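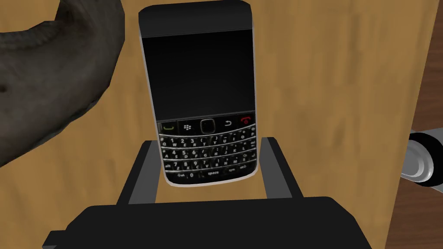
*Words: the Suvora young readers' desk. Mar 28, 2018. Reading time: one glass of squash*

## How do you teach a robot to pick things up without breaking anything?

Quick one this time. Robots! Picking stuff up!

First, try something. Find a pencil. Pick it up. Put it down. Easy? Now do it again with only one finger and your thumb, arm stiff, no bending your wrist. Bit harder. That's what a robot hand has to put up with. Ours has two fingers and they're straight and flat like rulers. No knuckles. No fingernails. No thumb at all.

So how does it learn?

### Pretend first

The robot starts off in a pretend world, inside a computer. Grown-ups who do this for a job call it a **simulation**. The table is pretend. The phone with all the little letter keys is pretend. Even the robot is pretend! You can't reach in and poke any of it.

It's a lot like a video game, except the robot is the one playing and nobody is having a snack.

Why bother with pretend?

- Drop a real phone, it might smash. Drop a pretend phone, press a button, it's back on the table.
- Real robots are slow. Pretend ones can practise all night.
- You can swap things over in a blink. New table, new light, new phone.

### Lots and lots of goes

The team at Skaluvport gave their pretend robot 2,000 goes at picking things up. Not the same go over and over, that would be silly. Every go was mixed up a bit. Sometimes the thing was turned sideways. Sometimes the table was a different colour. Sometimes there was other clutter near by, to be a nuisance.

There were 123 different things to grab. Phones, cups, lumpy things, shiny things.

After each go the computer gave a score. Held on to it? One point. Dropped it? Nothing. Missed and grabbed the air? Also nothing, sorry robot.

And the robot keeps the moves that got points and does more of those. Moves that got nothing, it does less. Thats pretty much the whole trick. You learned to catch a ball in the same sort of way, only you had somebody shouting "nearly!" as well.

### Why a phone is tricky

Hold a phone (ask first). Feel how thin it is from front to back, and how much wider it is from side to side. If the fingers squeeze in a good place, it stays put. If they squeeze right at one end, the other end is heavy and it wants to tip. Like carrying a long plank by the very end. Wobble wobble.

A dark screen is a pest too. Shiny and black means it can bounce light about like a mirror, and the robot has to work out what's phone and what's just a reflection.

A keyboard with proper keys is different again. Lots of tiny letters. The robot doesn't need to read them, it can't send a text. But they do help it tell the front from the back.

### Then for real

Here's the big question the team wanted to answer. If a robot practises in pretend, is it any good in real life?

They tested 2 robots, in a lab at Zirkness. One had only practised with things that always looked the same. The other had the mixed-up practice, with the different tables and the clutter.

Each one got 12 tries with real things on a real table.

The mixed-up one did better. By quite a lot!

The team think it's becuase real life is messy. Lamps get moved. Somebody leaves a mug out. The first robot had never seen a mess before and got muddled. The second one had seen loads of mess, so a real table was just one more funny-looking table.

It still dropped some things. Slippery ones mostly. They're working on that now and want to try again in September, with softer fingertips.

### Words to keep

**Gripper** – the robot's hand.
**Simulation** – a pretend world inside a computer.
**Grasp** – a way of holding something.

### Have a go

You need: a friend, two rulers, a tray of bits and bobs (nothing breakable!!).

1. Hold one ruler in each hand. Those are your gripper fingers.
2. Pick up each thing and move it to the other side of the tray.
3. Your friend gives one point for every thing you don't drop.
4. Friend mixes up the tray. Go again.

Did you get better? Which thing was worst? Draw it and write where you squeezed it. Rubbers are easy, marbles are horrible.

Next time: Hà, the robot that folds socks. Badly.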